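Chapter 5
Operator Controls on Portable Boards

In this chapter
Types of hand-operated control
Grouping and spacing
Modular panels and joints
Handles and lifting
Marking of scales
Enclosures for inspection

Terms used for the first time
detent, collar, travel, actuator, track, guard distance, bezel, key joint

5.1 Scope

Chapter 4 dealt with the wiring behind the panel. The present chapter deals with the parts of the panel that a hand touches: push buttons, toggle switches, slider knobs and the handles by which the whole unit is carried. Rotary controls are covered in Chapter 6 and are mentioned only where a comparison is needed. Foot pedals and pull cords are outside the scope of the book.

A control has three parts for the purposes of this chapter. The actuator is the part that moves under the finger. The collar or bezel is the fixed part that surrounds it and locates it in the panel. The body lies under the panel and holds the contacts. Faults reported by users as "the button has failed" are often faults of the collar, which has worked loose and allowed the body to turn. Readers should get into the habit of naming the part before naming the fault.

5.2 Types of control

A push button has one direction of travel, into the panel. It may be momentary, in which case it returns when released, or latching, in which case it stays down until pressed again. The two cannot be told apart by looking at the cap. Arcade-style buttons have a large cap and a long travel and are suited to use without looking, or with gloves. The cap is commonly translucent so that a lamp can be fitted beneath it, though the presence of a translucent cap does not prove that a lamp has been fitted.

A toggle switch has a lever that moves about a pivot. The lever rises through a threaded collar, and a nut on the thread clamps the switch to the panel. A toggle shows its own position, and this is its chief advantage over the momentary button. Its chief drawback is that the lever stands proud of the surface and can be knocked.

A slider has a knob that moves along a straight track. It may move freely or may have detents, which are shallow stops felt by the finger at set positions. A printed scale is needed in either case. Where the scale is numbered, the numerals should stand beside the track and clear of it, as a knob of any width will otherwise hide the figure being read. This point is taken up again in 5.5.

5.3 Grouping and spacing

Controls of one type should be kept together. A cluster of four buttons is best laid out as a diamond, one at each point, for the hand can learn four directions more readily than four places in a row. Colour supports the layout but should not be relied on alone. Red should be kept for stop or cancel wherever the board allows, and where a board uses red for some other purpose the instruction sheet must say so.

The guard distance is the clear space between one actuator and the next. For bare fingers Runholm, whose boards are used in the exercises, works to a minimum of 10 mm between the edges of adjoining caps. Toggle switches placed one behind the other need more room than toggles placed side by side if their levers move towards each other. The distance is measured with both levers at their nearest approach.

A display should stand behind the controls that alter it, seen from the operator's side. If it stands in front, the operator's wrist covers it. If it stands to one side, the effect depends on which hand is used, and the layout should be tried with both.

5.4 Modular boards

A modular board is built from separate blocks, each with its own top panel. The blocks may be bolted, clipped or keyed. In a key joint the edge of one panel is cut to a tabbed outline, like the edge of a jigsaw piece, and the next panel is cut to match. The joint locates the blocks in the plane of the panel. It does not resist lifting, and some further fixing is needed to hold the blocks at the same height.

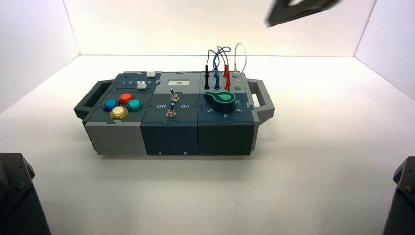
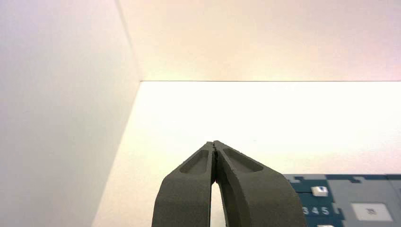
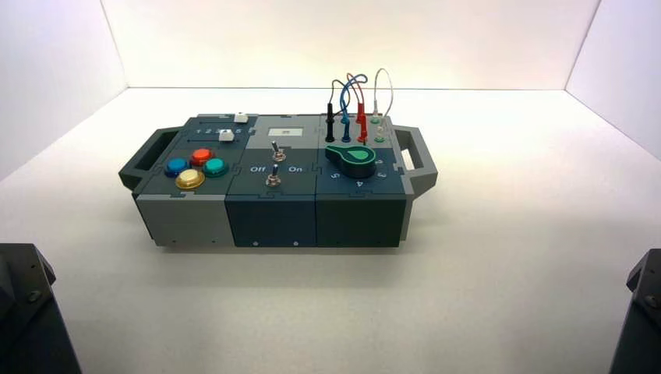

Figure 5.1 Modular board with a carrying handle at each end (first and third views); closed gripper fingers against a white surface (second view).

The slider track in the first and third views is numbered 1 to 5. The buttons are on the left module, in front of the track, and follow the diamond layout given in 5.3. The display window is at the back of the middle module. Students should compare the positions of the slider knobs in the two views before attempting Exercise 5.2.

The order of modules along a board is fixed by the key joints only if each joint has a different outline. Where all joints share one outline the modules can be put together in any order, which is convenient in the workshop and a source of error in the field. Cuesta boards use a different outline at each joint. The older Omix pattern does not, and the modules must be labelled on the underside.

Handles on a long board should be placed at the ends and in line with the long axis. A frame handle with an open slot is preferred to a bar on posts, as it adds less height and has fewer fixings. The slot must admit four fingers in a work glove. The mass of the board should be shared equally between the two ends; where one module is much heavier than the others it should go in the middle. A board 700 mm long can be carried by one person with a hand at each end. Longer boards should be treated as a two-person lift whatever their mass – the difficulty lies in the reach.

5.5 Marking of scales

White numerals on a dark ground are legible under most workshop lighting and suffer less from glare than black on white. The numerals should read from left to right in rising order as seen by the operator. The first and last positions of the knob should agree with the first and last numerals. A scale that stops short of the track leaves the operator with a setting that has no name.

Numerals printed directly on a panel wear at the point where the finger drags. Engraved and filled numerals last longer. In a trial at the Cisville workshop, reported by Oratile Fourie in her course notes of 15/02/2018, 29 printed scales were returned for marking after a single season of teaching use. All the wear was on the side of the track nearest the operator.

5.6 Enclosures for inspection

A board is inspected on a plain, level surface with even light. An enclosure with white walls on three sides gives this cheaply. The open side faces the person inspecting. White surfaces throw light back on to the end faces of the board, where loose screws and open joints are otherwise hard to see. The enclosure should be large enough for the board to be turned end for end without being lifted out.

Two cautions apply. A bright surround makes a pale display look paler, so a display should not be judged blank until it has been viewed in ordinary light. Dark panels beside a white floor may also appear darker than they are, and panel colours should be checked against a sample card placed on the panel itself.

The inspection sheet used in the exercises was drawn up by Jocelyn Calimlim and is printed in full in Appendix C. It takes the board module by module from the left. For each control the sheet asks for the type, the condition of the collar, the freedom of travel and the position in which the control was found. The last entry is made before anything is touched.

Exercises

5.1 Draw a panel holding four buttons and two toggle switches. Mark the guard distances and state which hand the layout favours.

5.2 Write down the setting of each slider knob on a board of your own choosing, first from directly above and then from the operator's seat. Explain any difference between the two readings.

5.3 A three-module board has identical key joints. List the possible orders of the modules, ignoring those in which a module is turned round.

5.4 Measure the slot of a frame handle and compare it with the width of your own hand in a work glove. Record both in millimetres.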